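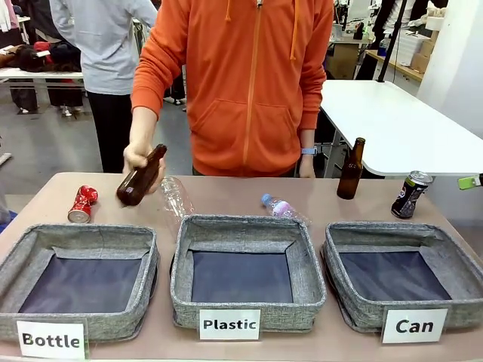
Is a sorting arm worth the money for a small recycling counter?
It depends on how much of your budget is left after you buy the arm, and mine wasn't much.

I've been pricing the Remell for our shop at Cindwood, and wow, the extras add up! The quote skipped cabling, spare finger pads and the second e-stop. Bins were the cheap part - plain gray fabric ones, with printed cards for Bottle, Plastic and Can.
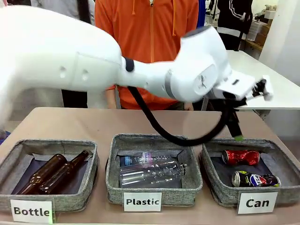 Arne Grube wrote back that I should price the service plan before anything else, and he's right (Hauser wanted 2 years up front).

What I'd budget for:

1. Finger pads. Glass is slick, so I put down $300 for spares and stopped worrying.
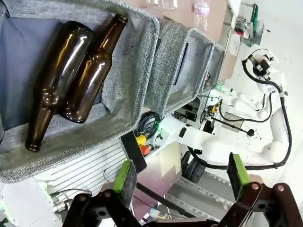 2. Floor space. Measure with the arm stretched out, then add room for the cables. I didn't, and had to redo the whole plan in December.

Brollia quoted a 6 week lead time, so order early. I like the Remell a lot and I'd still pick it, just with a fatter line for parts. 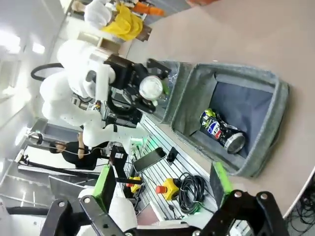 Crushed can in its gray bin, green finger pads in front.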